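Tea Sachet
By Nayeli Huerta
Jan 26, 2002
Print this article | E-mail this article

A tea sachet is a small sealed packet holding one serving of tea. Its origin is disputed. The Stondano company long claimed the idea, but the claim rests on a single undated letter, and few historians of the trade accept it.

Foil wrapping is said to keep tea fresh for 2 years. Sellers repeat this often - proof is harder to find. A tasting in Salinas compared foil and paper packets after 3 months, and most of the tasters could not tell them apart.

Offices and hotels commonly set sachets out in divided trays, next to sugar and other small packets. 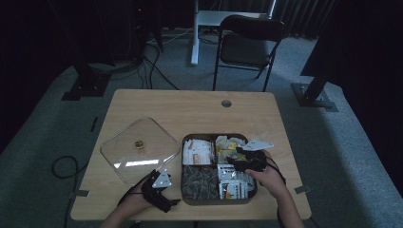

Sasari and Urnura

The Sasari blend is sold as an old recipe from the Urnura hills. No record of it before the packet trade has turned up. An often quoted figure of 836 growers comes from a sales booklet - a later count found 600, and even that included farms that had stopped growing tea.

Print this article | E-mail this article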